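Mugs, Tumblers and One Wire Rack: A Gallery

I have loved mugs for as long as I've had cupboards to put them in, and the mixed lot we keep going at Stostville is my favorite so far. There isn't a matching set anywhere in it! Ihor Kravets threw his first pots with the Monday group at Gondov, and he got me hooked on turning cups over to look at the bottoms, so you'll find a fair bit of that here. Click through at your own pace. 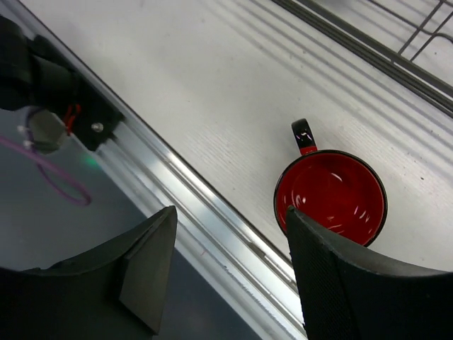 Black outside, red inside. My pick for strong coffee.

I could look into that glaze all morning. Red is a hard color to get right on the inside of a cup (ours at Gondov kept coming out brown, and we fired five of them), and a good one pools the light like cherry syrup. The black handle with the bit of red where it joins the body is just the right finish.

Feet up: the gray-green mug

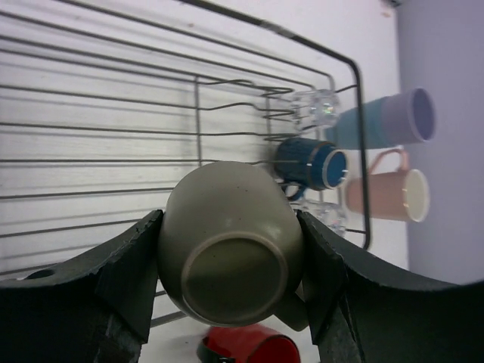 2 min read

Muted, speckled and quiet, with a raised beige ring on the base. Ihor says he judges a mug by its foot before he even looks at the handle, and I've picked up the habit — it's a terrible thing to do at someone else's dinner table. The glass with the faceted sides throws little rainbows, too, and I'm a sucker for those.

In and around the rack

Racking mixed cups is a small pleasure of mine. Big mugs go on the flat side, where they have room to sit squarely on their rims, and the slimmer ones go between the prongs. I leave a finger's width between neighbors and I never stack.

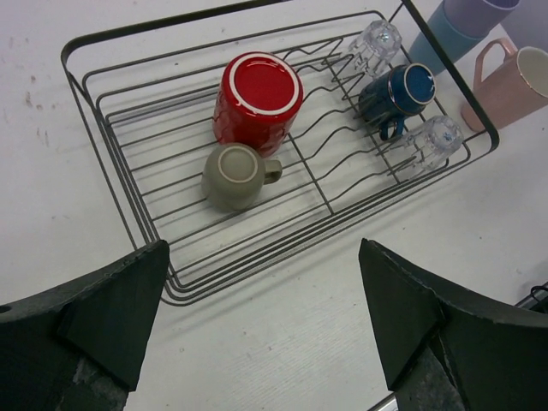 The same rule works for bowls, by the way, as long as they're shallow. Deep ones I dry by hand with one of the linen towels from Flirnari, which get softer every year and don't leave fluff on glass. I bought two and wish I'd bought 9.

The ones beside the rack
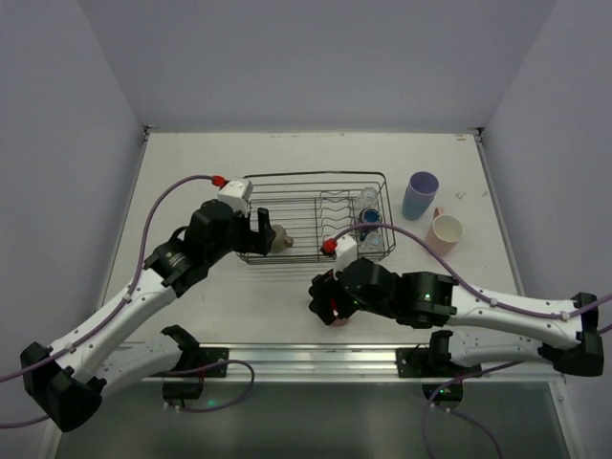
Pastels are a recent weakness. I used to walk right past them at the Kwak market in November, and now I head for that table first. The pale pink mug on the right, next to the lavender-blue tumbler, is exactly the kind of thing I mean — small handle, soft color, lovely with cocoa. I'd happily give it a whole shelf!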